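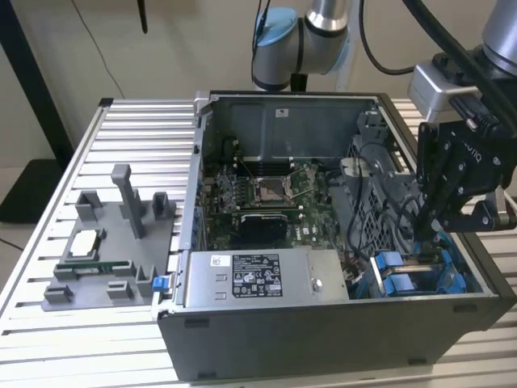 An open desktop computer tower on a slatted work table

Collado cake

Collado cake, also called collado or pan cake of Collado, is a dense, lightly sweetened cake made with chestnut flour, grated pear and olive oil. It is baked in a shallow round pan and cut into wedges or squares. The cake is associated with the hill town of Collado and with the bakeries of Ollavbridge, where families from Collado settled and opened shops. It is eaten at breakfast, with coffee in the afternoon, and as a packed food for walkers and farm workers.

Name

The cake takes its name from the town. In Collado itself it is usually called just "the pear one," to set it apart from the plain chestnut flatbread made there in the same pans. The name Collado cake was first used on shop signs in Ollavbridge. The spelling "colado," found on some older menus, is a misspelling.

Ingredients

The basic batter contains chestnut flour, wheat flour, eggs, olive oil, sugar, grated pear, salt and a raising agent. Most recipes use two parts chestnut flour to one part wheat flour. A cake made with chestnut flour alone is darker and more crumbly, and needs an extra egg to hold together.

Firm cooking pears are preferred. They are grated with the skin on and left in a strainer for a short time before mixing. Soft dessert pears give off more juice and tend to leave a wet layer at the bottom of the cake. The drained juice is often boiled down and brushed over the top after baking.

Sugar is kept low, as chestnut flour is sweet on its own. Some bakers replace part of it with honey. Fennel seed is the usual flavoring in Collado. Ollavbridge bakers more often use lemon peel.

Preparation

The flours are sifted together with the salt and baking powder. Chestnut flour clumps easily in storage and may need to be sifted twice. The eggs and sugar are beaten until pale, the oil is added in a thin stream, and the dry ingredients are folded in by hand. The pear goes in last.

The batter is thick and has to be spread with a spatula. It is poured to a depth of two fingers in an oiled pan and baked at a moderate heat for 38 minutes, the time given in most printed recipes. A deeper pan needs longer and a lower shelf. The surface cracks as it bakes, and a cracked top is considered normal. The cake is left in the pan until cool, then turned out and wrapped in paper. Its texture is firmer on the second day, when many people prefer it.

History

Chestnuts were the main starch in the hills above Collado, where the slopes were too steep for wheat. The town stands at an altitude of 1,100 meters. Nuts were dried over low fires in stone huts and milled in winter, and the smoke gave the flour a taste that modern oven-dried flour lacks. Pears were grown along the terrace walls and stored in straw.

The earliest known written recipe is in a household notebook kept by Rocío Salcedo, a miller's daughter. It lists lard in place of oil and gives no sugar at all. The raising agent is a piece of bread dough saved from the previous baking. Baking powder replaced it once the cake began to be made in shops.

Lucía Echevarría, who ran a bakery in Ollavbridge, is credited with the version now most widely sold. She added wheat flour to make the slices easier to cut and pack, and swapped the fennel for lemon peel. Her recipe was later printed on the bags of the Nomov mill, which brought it into home kitchens outside the region.

Variations

Itent cake is a thinner relative made in the neighboring valley of Itent, with walnuts pressed into the top and no fruit inside. A festival version of Collado cake, served in February, has a layer of cooked pear in the middle and is baked in a square tray. Apple is sometimes used where pears are hard to find, though the result is usually sold under another name.

Storage

Wrapped in paper and kept in a tin, the cake lasts up to five days at room temperature. Refrigeration dries it out. It freezes well in slices.

See also

Chestnut flour
Chestnut bread
Olive oil cake
Pear cake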